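Forums > Around the House > Storage and Organizing > Shoes by the back door: bin or rack?

clonholm_ridge
We have 12 pairs of shoes between the six of us and they all land by the back door. I bought a Holitz rack in April and the slides fall through the bars. Thinking of going to one big plastic bin. Anyone doing this?

pintbasket
We use a bin for slides and sandals only. Everything with laces stays on a shelf. Slides are flat, so lay them crosswise in a row and let each one overlap the one before it. If you toss them in, you'll be digging for the left one every morning.

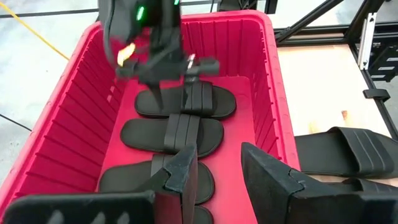
Get one with a flat bottom. Ribbed walls are fine, but a ribbed floor holds grit and you have to scrub it. I tip mine out over the grass and rinse it with the hose.

Zacharias88
I don't agree with bins. Wet shoes in a deep plastic tub will smell within a week. A boot tray costs less and they dry out.

pintbasket
Ours go in dry. Pool shoes stay on the step until evening.

Zacharias88
Then you have a bin and a step full of shoes.

tallow_3530
If they're all black slides, mark them. We have three people in the same size and I put a dot of paint under each heel. Fixed most of the arguing.

clonholm_ridge
Is overlapping bad for the straps? Mine are pretty soft.

pintbasket
Not that I've noticed. Don't stack boots on top of them.

Zacharias88
Drill holes in the bottom at least.

clonholm_ridge
I'll try a bin for the slides and keep the rack for sneakers. The holes can wait until I see if it smells.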